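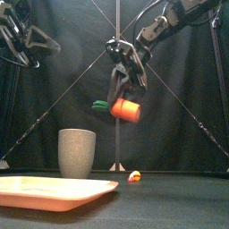 Mon 20 July

Finished the homogeneity check on the Stoten station record. There is a step of 0.7 degrees in the December means, and it matches the move from the school roof to the field site. Padmavathi Panicker had logged the move but left out the change in elevation — 18 meters by the old survey map. Applied the correction and reran the trend. It is still positive, with a slightly wider interval.

Bootstrap set to 1000 resamples, blocks of 30 days. Shorter blocks understate the autocorrelation, so the earlier run is discarded.

Gopinath Nair wants the raw series posted next to the adjusted one. Agreed. The blog comments keep claiming that adjustments only go one way, and the Bukport correction lowers the trend. Will plot both.

Still missing: seven nights of minimums from Shenoy. Wrote to Nerea Marín for the paper sheets.

Contact | Copyright Bindu Iyer | Back to top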